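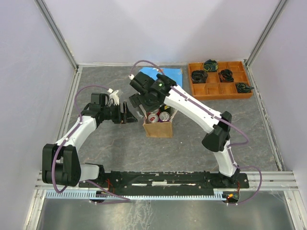
By the Skillby staff
October 10, 2020 | Drurkville

The fault took 2 minutes to find and most of a month to believe. "The right arm would reach into the carton, close on a can and just hang there," says the lead engineer on Zanard, the two-arm packing cell at Villanueva's shop in Drurkville. "No error, no alarm. And the left arm kept going!"

That last part is what worried her. An arm that stalls should stop its partner too, and in 185 logged runs it did so only 98 times.

The trouble was in the cable. "Look how it loops around the elbow," she says, tracing the purple line with a finger. "Reach down and back and you pull on the connector. The signal drops for a blink, the controller fills in the old position, and everything looks fine on screen."

She is clearly having fun with this. "I love a fault like that. You learn the whole machine chasing it."

The fix so far is in software: a missed reading now halts both arms. It has held for 69 runs. A longer cable with a proper clamp comes in December, and until then hands stay out of the cell while the power is on.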